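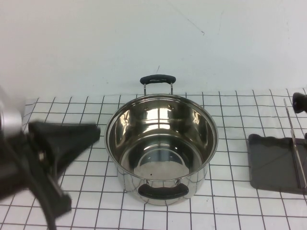
A deep pot with two handles, ready for soup season

Soup Night is back in February

It hardly seems possible that another winter has come around, but the mornings have turned sharp in Irndale and people have already started asking Su-chen Leung when the soup suppers begin again. She has put her foot down and said not before the holidays are over — the first one will be in February, in the church basement on Wu Street, same long tables as ever.

Last winter we fed 42 neighbors on the snowiest night of the year, which still makes me smile when I think of all those boots by the door. Jui-lin Tang has promised her barley and mushroom again (thank goodness!), and Feng-yi Hsiao is trying out a squash soup with ginger that her family has been eating for weeks now.

If you would like to bring a pot of your own, please let Su-chen know so we don't end up with seven kinds of lentil. Bread, butter and a good ladle are always welcome too.

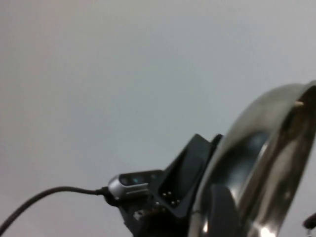
Rides and parking

Tae-yang Pyo will drive anyone who would like a lift from Mimmont. Just leave your name at the front desk.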